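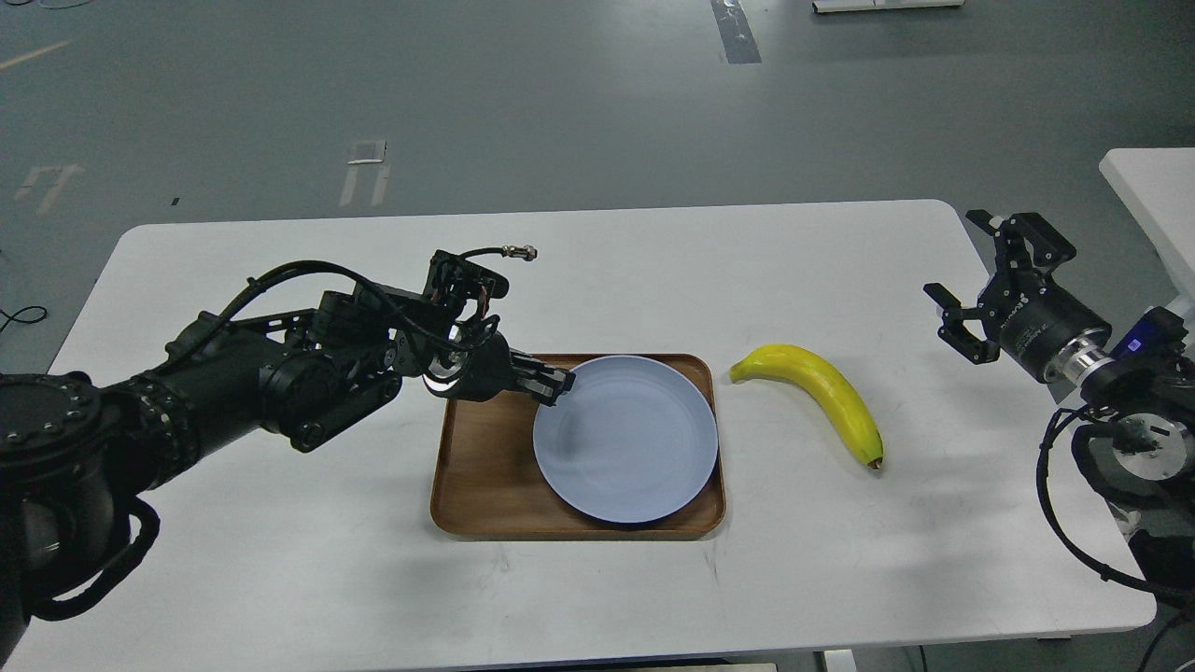

Anathi Masilela
Technology correspondent

Student teams on the two-arm manipulation module at the Rernesitz technical college have moved from simulation to hardware, with the first table-clearing and table-setting trials run on the Kallik cell in December 2021.

The module is open to final-year automation students and has 30 places. Students work in teams of six and share one bench, which carries a pair of black arms facing each other across a white table. Each team is given a fixed set of household objects and a written task sheet. The current sheet uses a wooden tray, a pale blue plate and a banana. The plate begins on the tray and the banana directly on the tabletop, to the right of it.

The task is to put the banana on the plate and then lift the tray with both arms, move it to a marked position and set it down without the load sliding. A run is scored in two parts. The first covers the grasp and placement, the second the lift. A team that fails the first part may still attempt the second, with the banana placed by hand.

Johannes Van der Merwe, who teaches the module, said the objects were picked for their differences. The tray is rigid and has a low rim, so there is little for a gripper to close on. The plate is round and can rotate if it is brushed. The banana is curved, and its pose has to be estimated before either arm commits to a grasp.

"In simulation everybody grips it in the middle and it works," he said. "On the bench the fingers come in a few millimetres high and push it across the table. They then have to find out whether the error is in the calibration, the pose estimate or the trajectory. That is most of the module."

Teams write their own motion planning code on top of a supplied control layer called Sidier. The layer handles joint limits and stops both arms if their planned paths come closer than a set clearance. It does not decide which arm takes which object. That allocation is left to the students and has produced the widest differences between teams so far.

One approach assigns the banana to the arm nearest to it and keeps the other parked until the placement has finished. It is slow but simple to debug. A second approach brings one arm in over the plate while the other makes the grasp, so that the plate can be steadied if it shifts. This saves a movement before the lift, but both grippers then work in the same small volume above the tray, and the clearance check in Sidier has halted several runs.

Gonçalo Mota, a student on the second of these teams, said they had rewritten the approach path for the left arm twice. The first version came in low across the tray and risked catching the rim. The present one holds the gripper above the upper edge of the plate until the other arm reports that it has closed.

"We wait on a signal now and not on a timer," Mota said. "With a timer it was fine until one arm replanned, and then everything after that was wrong."

Cable routing has also taken up bench time. Loops that are long enough to allow full wrist rotation can swing into the work area when an arm moves quickly, and the speed limit was lowered after the opening session. Van der Merwe said it would be raised again once each team had logged a full set of runs without a stop.

Before touching the hardware, every team had to complete 3,000 simulated attempts with the starting position of the objects varied. On the bench the target is some 500 recorded runs across the whole class. Joint positions, gripper state and camera data are stored for each one, and failed runs are kept with the rest. Kgomotso Moodley, the laboratory engineer, checks the logs after each session and rejects any in which the clocks of the two arms have drifted apart.

"A failed grasp is useful data," Moodley said. "A run with bad timestamps is no use for anything."

The bench time was funded through the Dambrauskienė grant for practical teaching, which also covered spare gripper fingers and a second safety controller. The grant runs for one academic year. Lino Fiore, who heads the department, said an application to extend it had been submitted and that a decision was expected before the next intake.

Assessment is by a demonstration of consecutive runs and a short written report on failures. The objects will be the same, but their starting positions will be set by the examiner — including, Van der Merwe said, at least one with the banana lying partly under the rim of the plate.

14 shares | 3 comments

We use cookies to remember your settings and to measure how this site is used. Accept all | Manage preferences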